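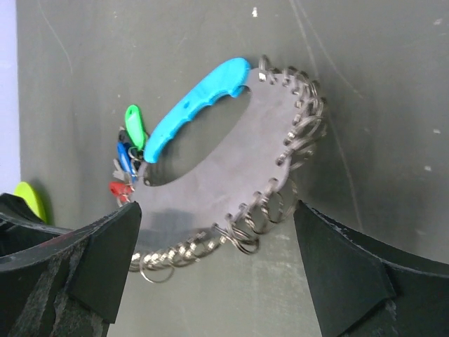
Keys get one home: new ring plate goes up Thursday

No more coffee can. As of Thursday the loose keys at the Prarkby building live on a single plate - big gray oval, split rings along the edge, bright blue-green handle so it can't get lost under a coat. Colored tags on the keys. Red, lime green, blue.

Tahira Usmani got the thing started back in December after she spent most of a lunch hour trying keys in the supply closet door. None fit. The right one was in a desk at Villalobos, across the parking lot.

"I just wanted one place to look," she said. "One. I don't care what it looks like."

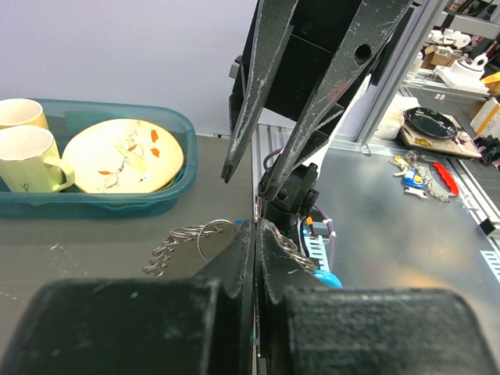 Prarkby Building Services - Front Desk & Keys

The sorting was done at the work table next to the dish tub, so if you are missing a mug, look there first. A couple of pale yellow ones and a cream plate with little orange-red leaves or petals on it are still waiting for someone to claim them. Please do, the tub is needed back.

Old keys with no known lock are going in an envelope at the front desk. They stay untill the end of the month, then out. Worth a look if you ever had a locker on the Brillatberg side, those were rekeyed and the old ones never got collected.

Cost of the whole job came to $58, tags included. The budget line was $60. A locksmith quote for replacing the missing keys was $700 so people are pretty happy.

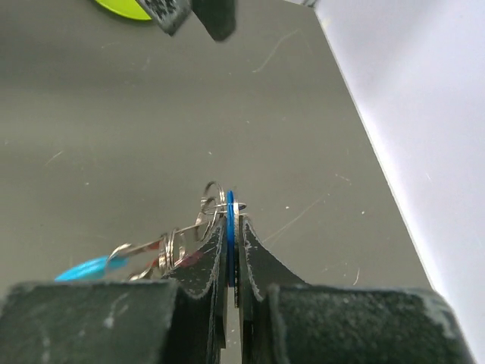

How sign-out works now

Ask at the desk. Write your name, the tag color and the time in the book. Take the key you need, not the whole plate - Estíbaliz Quintana was very clear on that one. Back by 5 p.m. the same day, even if you need it again in the morning.

Lost a tag? Tell the desk, they have spares in a drawer. Don't write the room number on it. The list of what opens what is kept in the desk binder and thats where it stays.

After hours call extension 912 and leave a message.

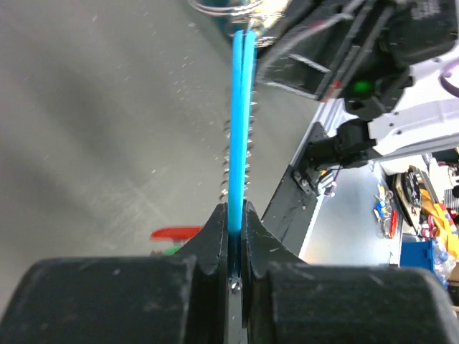 Quintana is also still after anyone holding a key from the Candura move last year. Storage room, both side doors, possibly the mailbox. No questions asked, drop it in the slot at the desk. The side door locks get changed if the keys aren't in by the time the envelope gets cleared out, and that bill comes out of the same budget as the new chairs.

Desk is open from 8 a.m. Closed over lunch.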